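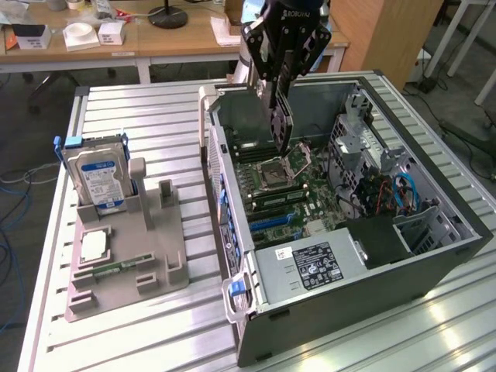 07/06/2021

Notes on the desktop tower, for me and for Rosaura Benavides, who will read them in July when she comes back to this bench. The subject is the order of the parts, because the written order we have from Pruveo and the order which feels natural to the hand are not the same. In their sheet the memory goes first and the processor later. I prefer the processor first. With the case lying on its side, the metal retention frame of the socket stands open and there is free space over it, and the fan part comes down just in that area, so it is better if the small square one is not forgotten in its pocket on the grey fixture before. I wrote this in red on our copy of the sheet.

Sorkon asked for a list of what belongs to the tower and what belongs to the fixture. My list so far: processor, memory module, hard disk with its caddy, fan. The screws I keep in a separate bag with the number 371, same number as on the job card. Please do not mix them with the screws from the Hivetti job, they look the same but the thread is finer and they will go in two turns and then stop.

About the fixture. The long slot for the memory is good, I would not change it. The walls of the processor pocket I would make a little lower, so the edges can be held better. I sent this remark to Idahosa, where they print it, and they answered that a new version takes over two weeks. In this time I will use a file on the old one, carefully, only on the inner side. 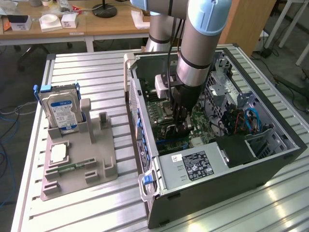

Cables. This is the part I like least in every tower and here I still have no good method. The drive cage is on the right of the interior and the bundle with the red, black and blue wires is on the same side, so when the disk must go in, the wires want the same place. I tried a paper clip, then a strip of soft tape. The tape is better but leaves glue. Rosaura had once some reusable ties, I must ask her where she bought them.

To do:
- ask Pruveo if we may change the order in the sheet
- clean the glue from the cage
- write on the disk caddy which side is up, I turned it wrongly two times
- order thermal paste, the tube is nearly finished
- look in the manual how far the clips of the expansion slots may be opened, I do not want to break one only to find out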